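3 Nov 2024

Slept badly, up before the alarm. The clocks going back has thrown me off again and I was making coffee in the dark.

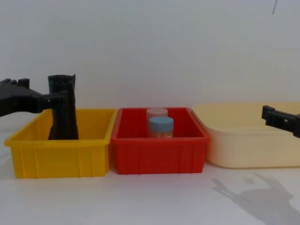 Siiri called before I had finished my cup. She has decided to sell the house in Ladbridge after all. I had half expected it since March, when the furnace went, but it still took me a minute to know what to say. She has lived there since 2000. I asked if she had told Tuulikki yet and she said no, she was working up to it.

I told her I would drive over next weekend and help with the upstairs closets. She says the closets are fine and the basement is the problem. Her father's papers are down there, plus the chairs from the old place on Samonte Street, and a piano that three different people have promised to come and get. I said call a mover for the piano and be done with it. She didn't like that.

Went for a walk after lunch. Took the river path as far as the footbridge and came back on the road, as the low part was under water again. Cold, a bit of sun toward the end. My left knee was all right going out and sore coming back — same as last week. I should call the doctor and I know I won't until it gets worse.

Paid the electric bill, $213. That is high for a month when I hardly ran the heat. I went through the old bills to compare and could only find six of them, so the rest must be in the other drawer. Will look tomorrow.

Supper was the last of the bean soup with toast. Tuulikki phoned at eight. Siiri had told her by then, and she took it better than either of us thought she would. What she wants is the kitchen table and the blue dishes. She also wants us all to have Christmas there one more time if it hasn't sold. I said that was up to Siiri, but I would like it too.

Read over 30 pages of the library book and lost the thread of it. It is due back soon — may have to renew. Need stamps, lamp oil, and something for the knee. Bed at ten.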